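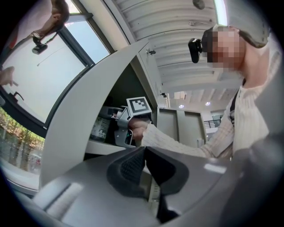 Brirkstead drop the opener again

April 10, 2022

3 min read

I drove to Bonholm on Friday for the first game of the season and drove home after a 9-2 loss. That makes four straight years losing the opener, and three of those were to Bonholm.

The pitching was the problem. Our starter walked the first two hitters on nine pitches, got a double play ball, and then the throw went into right field. It was 3-0 before we had come to bat. He settled down in the second and third, but his pitch count was already high and the bullpen had to cover five innings. They gave up six runs doing it. One reliever threw 31 pitches and got two outs.

The hitting wasn't great either, but I'm less worried about it. We left eleven men on base. The shortstop hit two balls hard right at people. Last year this lineup batted .220 as a team through the first month and still scored enough to finish at .500, mostly on walks and other teams' errors. I would like to see them swing a little earlier in the count this time. Taking strike one down the middle every at bat is not patience.

The one bright spot was center field. The new kid, who came over from Lis in the winter, went back on a ball in the fourth that I had down as a triple and caught it on the track. He also went 2 for 4 and stole a base. If he keeps that up he should be leading off by May, and the guy leading off now should be hitting eighth.

Feson Park is the same as ever. They moved the visitors' bleachers farther down the left field line, so you now look straight into the sun until the sixth inning or so. The scoreboard still doesn't show the count. Parking went up to 3 dollars. I paid nearly as much for a coffee that had been sitting there since batting practice.

I keep my own scorebook, and this was game number 116 in it. I started in the summer we moved here and have missed a few road trips since, but no openers. I went back through the book last night and our record in games I've attended is worse than our record overall. My wife has suggested I stay home for a week to see what happens.

Next up is Lis at home on Wednesday night. They lost their opener too. I'll be on the first base side, where there's shade.

Filed under: Local Ball, Game Notes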